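Flelik Hydraulic Gantry Systems

Rental, Sale and Field Service

Overview | Configurations | Accessories | Engineering Support | Request a Quote

The Flelik hydraulic gantry is a self-propelled lifting system for placing, removing and relocating heavy industrial equipment where an overhead crane is absent, undersized or unable to reach. It is used for press installations, transformer moves, gearbox and rotor changes, and mill stand replacement. Ghanem supplies the system for sale or rent, with or without an operating crew.

Each gantry consists of lifting legs, header beams, track and a central control unit. The legs are raised by hydraulic cylinders and travel along the track on steel wheels. All legs are operated from one console, which displays the load and stroke of each leg and stops the lift if the difference between legs exceeds the limit entered by the operator.

Configurations

The standard set is furnished with four legs and two header beams. Customers with longer loads may order an additional pair of legs, subject to review of the lift plan. The following equipment is included with a standard set:

Lifting legs: 4
Header beams: 2
Track sections: 8
Control console with cable and wireless operation
Electric power unit
Leveling shims and track connectors
Operating manual and inspection record

The boom sections lock mechanically at each stage so that a raised load may be held without relying on hydraulic pressure. Locks are engaged by the operator and confirmed on the console before the load is left in position. A raised load should never be left unattended with the locks open.

Side Shift

The Prodlow side shift unit is mounted on the header beams and moves the load across the width of the gantry. It is powered from the same console. Side shift travel should be kept slow and even, and the gantry must be stationary while the unit is in use. The Prodlow unit may be added to sets already in service. Older header beams must first be returned to our shop for inspection of the top flange.

Floor and Ground Conditions

The customer is responsible for providing information on floor capacity, including the location of pits, trenches, tunnels and buried services. Where drawings are not available, our engineering staff can arrange a site survey. Track must be supported over its full length and set level in both directions. Timber mats or steel plates may be required to spread the load, and these are quoted separately.

Outdoor work is permitted within the wind limits stated in the operating manual. The track must be kept clear of ice, mud and loose material.

Engineering Support

A lift plan is prepared for every rental that includes a crew. The plan covers leg loads, track layout, rigging arrangement, travel path and clearances. Plans are reviewed by Mariann Pálfi, Lead Rigging Engineer, and issued to the customer for written acceptance before equipment leaves the yard. Changes made on site must be returned to the engineering office for approval.

Customers using their own crews are required to complete operator training. The course takes 40 hours and combines classroom instruction with supervised lifts. It is led by Kenneth Pascual at our Zetell facility. Certificates are issued in the name of the operator and may not be transferred.

Inspection and Maintenance

Every set is inspected on return and load tested before it is released again. Hoses, seals, wheel bearings and lock pins are replaced according to the service schedule. Purchasers may enroll in the same program. Scheduled shop service is suspended in January for the annual overhaul of our test stand; emergency field service remains available during that month.

Transportation

A standard set ships on flatbed trailers. Forklift or crane access is needed at the site for unloading. Weekend delivery, including Sunday, can be arranged where a plant shutdown requires it and should be requested with the order.

Contact

Sales and rental: Nizar Hattar
Engineering and site surveys: Mariann Pálfi
Operator training: Kenneth Pascual
Parts and field service: Abla Chamoun

Please have the load weight, overall dimensions, required lift height and a floor plan available when requesting a quotation. 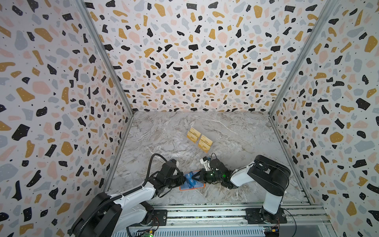

Terrazzo-patterned wall panels and marble-print floor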